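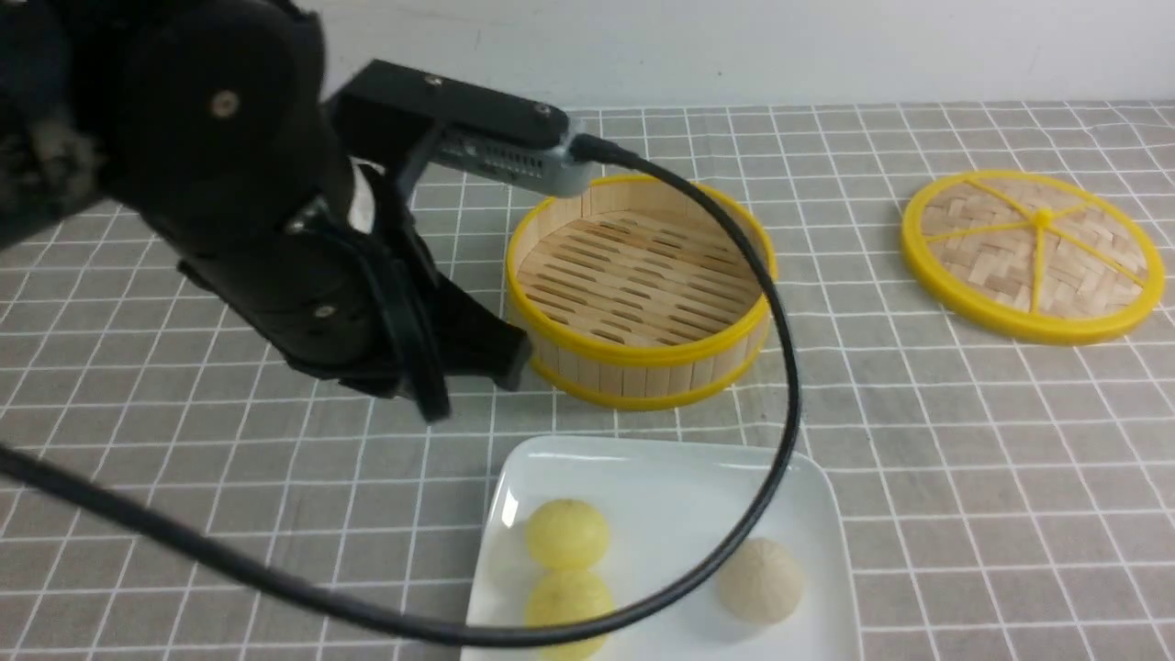 steamdeckpapa
Okay, I need help with a budget before I talk myself into something dumb. We run a small test kitchen out in Rerville and I've got money for one more arm next year, plus whatever bits go with it. The job right now is moving buns between a plate and a bamboo steamer, and the arm itself is fine for that. What's eating me is all the stuff that isn't the arm! Look at the camera cable, it swings out in front of the steamer and comes right back down over the plate, between the yellow buns and the white one. I priced the first setup as arm, gripper, camera, done, and then spent the whole fall buying little things. So my question is, what do you all put on the sheet besides the big three? And would you go for the Pfister again or try the Bernano? (The Bernano quote came in $1372 lower, which is real money for us.)

gasketcase
First thing, get a shorter cable, or a right angle plug, and some clips to run it back along the arm. I put down $84 per arm for cable management and I have never once had any left over. It's boring and it goes on the sheet before anything else does.

Second thing, does the Bernano quote include the controller? Mine didn't. I found out when the box showed up.

steamdeckpapa
Ha, okay, I just went back and looked and the controller is listed as "available." Not included. AVAILABLE. So there goes a chunk of my savings, I'm guessing.

mo_betta_bots
I'm going to disagree with gasketcase a little. Clips are fine but if you pull the cable too tight along the joints you'll be replacing it by spring. A big loose loop is ugly but it doesn't yank on the plug. I'd leave it some slack and move the slack up behind the wrist, away from the food. Then buy two spare cables and quit worrying.

gasketcase
There's slack and then there's lying across somebody's lunch. You can have a service loop at each joint and still keep it off the plate. I've had the same cable on mine for 7 months doing it that way.

mo_betta_bots
Seven months isn't very long though? Come back in September and tell me.

tirnby_transplant
Jumping in as somebody who buys this stuff for a bakery line over in Tirnby. You two can fight about the cable, I want to talk about fingers. Those look like hard pointy fingers in the picture, and that's a soft bun. We went through a pile of finger designs before we quit squashing things. Put money in for soft tips and assume the first set is wrong. Also ask both vendors what a replacement gripper costs by itself, because one of ours would only sell us the whole wrist.

And if any of this food gets eaten by people you need to price a washable cover or sleeve. The arm in that picture is bare and I wouldn't want to be scrubbing those joints.

steamdeckpapa
Nobody eats the test buns (well. officially). But good point, the whole idea is to get to real food later, and I don't want to buy a second arm I can't keep clean. Adding a line for sleeves.

What about steamers? I had them down as basically free and I'm starting to think that's wrong too.

tirnby_transplant
Buy a stack, all from the same place, all at once. We reordered ours later and the new ones were a slightly different size, and we lost most of a week fixing positions. Lids too. The baskets were cheap, the week wasn't.

lowtorque
Unpopular opinion, don't buy the second arm at all. You've got one that works and you're already saying the extras ate your fall. Two arms means two of every extra. I'd take the money and get the first one running all day, then see if you still want another. We bought a pair at my last shop and the second one was a very expensive coat rack.

steamdeckpapa
I hear you, but it's use it or lose it money, it has to be ordered by the end of December 2018 or it goes back in the pot. And if the one arm goes down I've got nothing.

lowtorque
Then buy a spare gripper, a spare camera and a support contract. If those don't cover the downtime, okay, get the arm. But price it that way first so you've got both numbers.

mo_betta_bots
I kind of agree with lowtorque and I hate that. One thing for the Pfister side, if you already own one, all your mounts and spare parts carry over. I'd count that against the cheaper quote. We changed brands once and had to remake every bracket, even the camera one.

gasketcase
Freight too! I got hit with $114 for a liftgate I never asked for. Get it in writing.

steamdeckpapa
Okay, the sheet now says: arm, controller, gripper, soft tips (two rounds), camera, spare camera, cables and clips, sleeves, a stack of matching steamers, freight. The Bernano isn't looking so cheap anymore. I'm asking Pfister for a quote on the arm and a separate one for just the spares, and I'll post both when they come back.

tirnby_transplant
Ask them about the gripper by itself. Please. Before you sign.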